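Home / Household Automation / Varley Room Tidier

Varley Room Tidier, two-arm unit (replaces the Hurov 6)

Item 303. Ships in February.

Can a machine clean up a bedroom yet? It can make a start. Varley picks up light, graspable things one at a time and puts them in a bin, at a pace that will feel familiar to parents of teenagers. Our test room took a grown-up four minutes. Varley took 252.

What it does well: wrappers, empty tubes, small boxes, plastic bottles.

What it does sometimes: knotted bags, thin film, anything lying flat on a desk.

What it does not do: fold blankets, make beds, or tell garbage from a treasured toy. That last one is still your department. Stay close to the bin.

Specs
Arms: 2
Run time per charge: 45 minutes
Soft finger pads: included, 6 spares in the box
Floor types: hardwood, low carpet, foam tile
Stairs: no
Bin: use your own. A cardboard box with a bag in it is fine.

The Arain wall dock is sold separately. Returns go to our Storurberg warehouse, in the original carton, which Varley can't repack.

Desk, bed and bin: the kind of job we mean

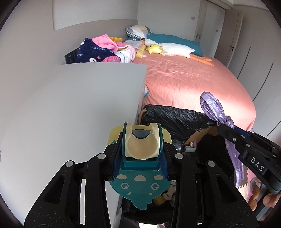
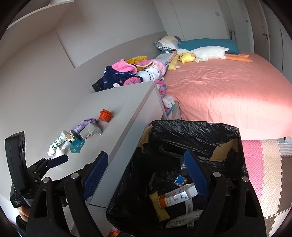 Can I leave it running while I'm at work?
We'd wait on that. It stops when it gets confused, and you could come home to a room with three things picked up and a dead battery.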